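Guta home care board > Cleaning and upkeep > Solved
Ticket: Sour smell in living room, comes back every afternoon
Opened by: Dima Masri
Opened: 01/03/2026
Status: Solved, left open for comments

Original report

Hi all! I have a smell problem and I'm determined to get to the bottom of it, so I'm going to log everything I try right in this ticket. I love reading other people's logs on this board (the drain one from October got me through a very bad week with my shower), so maybe mine will do some good too.

The smell is sour and a bit sweet, like fruit that has been in a lunch bag too long. It's in the living room, mornings are fine, and by mid afternoon it's back. Opening the balcony door clears it completely. Close the door and it returns in an hour or two.

What's in the room: cream leather sofa, big gray low-pile carpet, dark wood floor, white cabinet, and a trash bin that stands on the wood strip between the carpet and the cabinet. Sheer curtains and blackout curtains at the window. We eat fruit in there a lot, so yes, the bin gets peels.

Already done before posting: vacuumed the carpet twice, wiped the floor with warm water and dish soap, took the trash out every night. No change at all.

Log entry 1: the sofa

Everybody in my family blamed the sofa, so the sofa went first. I pulled off every loose pillow and got my nose right down into the gap behind the seat cushions. Crumbs, a hair tie, one very old cracker. No sour smell! I vacuumed the gap with the thin nozzle, then wiped the leather with a barely damp cloth and dried it straight away. I was so ready for this to be the answer – it's a nice clean sofa now, and the smell was back by 3 the same afternoon.

Log entry 2: the carpet

I have a box of Voltard carpet powder and used 110 grams on the side nearest the bin, left it on overnight and vacuumed in the morning. The carpet feels lovely underfoot. The smell didn't care.

One useful thing came out of it, though. While I was on my knees with the vacuum I noticed the smell was stronger at floor level next to the bin, even though the bin had a fresh bag in it. I'd been ruling the bin out because it was emptied every night. Oops.

Log entry 3: the bin

So, the bin. Ours takes a clear plastic bag pulled over the outside of the rim, and it's a big bag for a small bin, so there's a lot of extra plastic bunched around the top. When scraps go in from a bowl, the wetter bits can land on those folds and slide down between the bag and the outside of the bin. You lift the bag out at night, put a new one in, and whatever slid down stays stuck where it was.

I took the bag off and ran a finger around under the lip. Sticky! There was a dried brown line halfway around, and a little piece of peel as hard as a fingernail. I can't describe how happy I was to find that disgusting piece of peel.

Today's peels went in with the bowl held right down beside the opening. Much less lands on the folds that way.
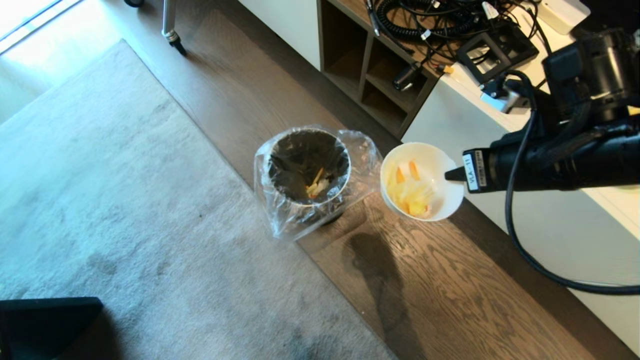
Log entry 4: washing it properly

Bin into the bathtub, 2000 ml of hot tap water, a squirt of Alomier dish soap, and a soft brush all around the rim inside and out. Then a rinse, then another 1000 ml of warm water with a splash of white vinegar, swished around and left for a while. I dried it with an old towel and stood it upside down on the balcony for the rest of the morning.

While it was out there I did the floor under it as well. There was a faint ring on the wood where the base sits, and I think part of the smell was coming from there. Damp cloth, dry cloth, done. Please don't flood a wood floor, I did that in our last apartment and the boards never forgave me.

Log entry 5: the soft things

This one was a suggestion from a reply further up the board, and I'm glad I listened. Fabric close to a smell picks it up and gives it back later. The leather had passed its test but the pillows hadn't had one. I smelled each of them, and two were a bit stale, so the covers went through a normal wash. The pale blue one with the row of little black-and-white characters along the top came out great, and I'm relieved, as it's the favorite in this house and I would have been in real trouble.

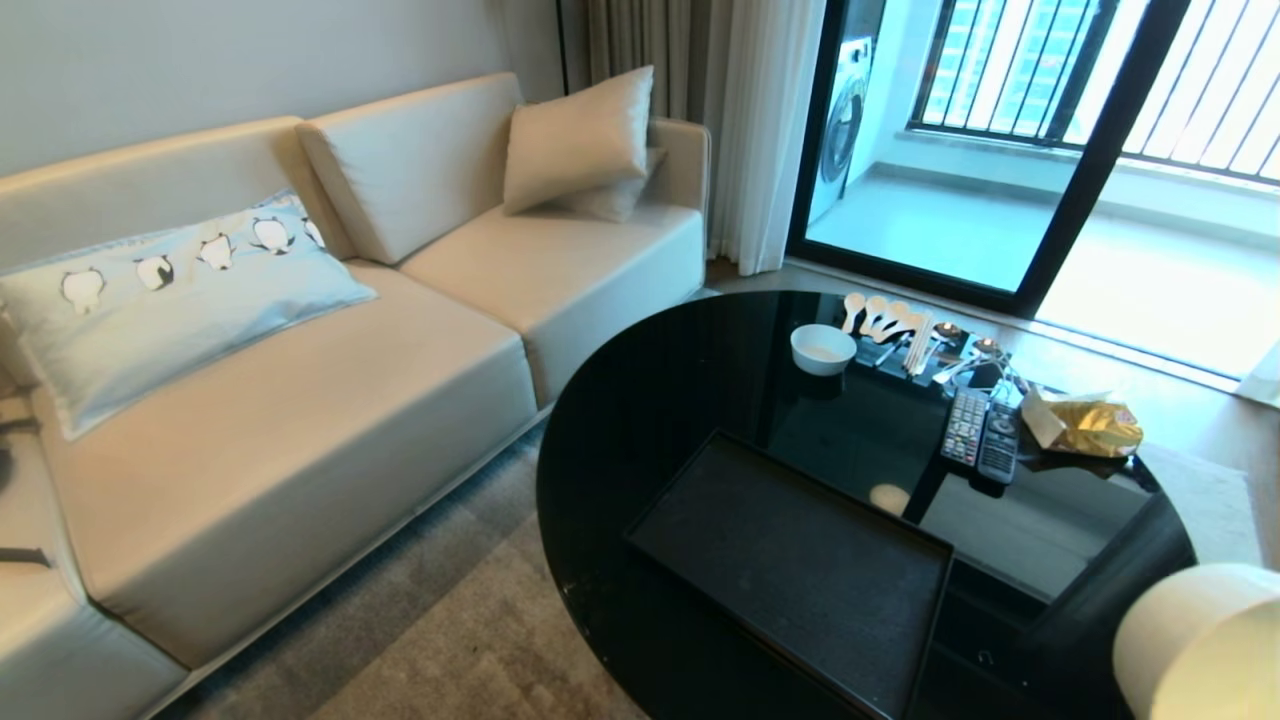 I dried the covers fully before putting them back on. If you do this, check the seams with your fingers, they stay damp much longer than the middle does. The sheer curtains I only shook out and aired with the balcony door open, and they seem fine.

Result

It's been 7 days. No smell in the afternoon, balcony door closed, fruit still being eaten in there daily. I'm thrilled!!

What I do now: bag off and rim wiped each time I change it, and a smaller bag that fits with only a narrow fold over the edge. I'm using the small Lykkegaard ones and they hold well enough for peels. Full wash of the bin every other week.

Still open

The ring on the wood floor is paler than it was but I can see it when the light comes in low. If anyone has got a ring like that out without sanding, please post below and tell me what you used. I'll try it on a hidden corner first and add the result to this ticket.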